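Tellcombe publishes code of practice for handheld gripper demonstration work

Operators, cables and fabrics covered in 38-page document, open for comment until the end of February
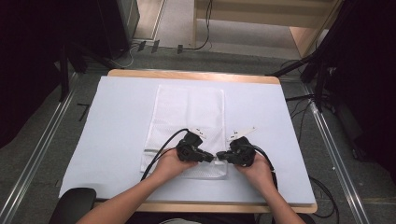

Tellcombe has released the first edition of its Code of Practice for Handheld Gripper Demonstration, a set of requirements and recommendations for workplaces where people record manual tasks using grippers held in the hand. The code applies to seated and standing work, with one gripper or two, and to tasks involving cloth, paper, packaging and small household goods. It does not apply to remote operation of powered arms, for which separate machinery rules already exist.

The document was drafted over two winters by a working group drawn from Tellcombe and its partners Skov and Ziltum, with trials held at the Pesberg site. It contains 61 clauses. Of these, 20 are mandatory for any organisation that wishes to declare conformity. The remainder are recommendations.

"Existing standards deal well with the robot cell and the guard around it," said Nele Boersma, who chaired the working group. "They say very little about a person at a table with a device in each hand for most of a shift. We have written down what competent sites already do and fixed limits where sites disagreed."

Scope and structure

The code is divided into four parts: workstation, equipment, operator and record. Each mandatory clause is followed by a method of verification, which in most cases is a visual check or a simple measurement that a shift lead can make without special tools.

Part 1, Workstation, covers the table, the seat, the surface on which the task is done and the floor. The working surface must be level, matt and free of raised edges within the reach of the operator. Where a board is laid over a table, it must not move when pushed with the heel of the hand. Seats with armrests are permitted, provided the armrests do not obstruct the forearm when the grippers are brought together at the near edge of the task. Stands and rails must be positioned so that the operator can leave the seat without stepping over them.

Part 2, Equipment, covers the grippers and their cables. A cabled gripper must have enough slack for the full range of the task, and the cable must be led away from the hand on the outer side of the forearm wherever the design allows. Cables on the floor must be kept out of the operator's exit path or covered. Fingertips must be inspected at the start of each shift and replaced if cracked or loose.

Part 3, Operator, covers training, working time and rest. A new operator must complete a supervised introduction before recording alone. Continuous recording is limited to 20 minutes, followed by a break of at least 2 minutes with both devices set down. The operator may stop at any time, and a stopped recording must not be counted against the operator in any measure of output.

Part 4, Record, covers what is kept with each session: task name, material, start state, equipment serial numbers and any departure from the written task. Failed attempts must be kept and marked as such. Sites may not delete them to improve a reported success rate.

Fabrics annex

Annex B deals with fabrics, which the working group found to be the least consistently handled class of material. It sets out how a cloth is to be placed at the start of a task, how its orientation is to be noted and when a piece must be withdrawn. Open materials such as mesh are treated separately from closed weaves, as a fingertip can catch in the openings.

"Two sites would both write 'folded flat' and mean different things," said Jytte Þorgeirsson, editor of the annex. "The annex defines the term by number of layers and position of the hem – with a tolerance for wrinkling, because a cloth with no wrinkles at all is not a realistic requirement."

Trials at Pesberg

A draft was tried at Pesberg before publication. 38 operators took part and returned written comments. Three clauses were withdrawn as a result, among them a proposed fixed seat height, and the clause on cable routing was rewritten.

Baldur Eyvindsson, site lead at Pesberg, said the cable clause had drawn the most comment. "The first draft gave one route for all devices. Operators pointed out that it pulled on the wrist with certain grippers. The published text states the result required and leaves the route to the site."

Conformity and review

Conformity is by self-declaration. An organisation making a declaration must keep its verification records for two years and show them on request to any operator it employs. Tellcombe does not offer certification under the code and has not authorised any other body to do so.

Comments on the first edition should quote the clause number and propose replacement wording. They will be reviewed by Viorica Pavlović and the drafting group in the spring. Clauses on wireless devices and on gloves have been held over to the second edition.

The code is available free of charge from Tellcombe on request, as is a separate checklist of the mandatory clauses.

Press contact: Vibeke Hjaltadóttir, Standards Office, Tellcombe

ENDS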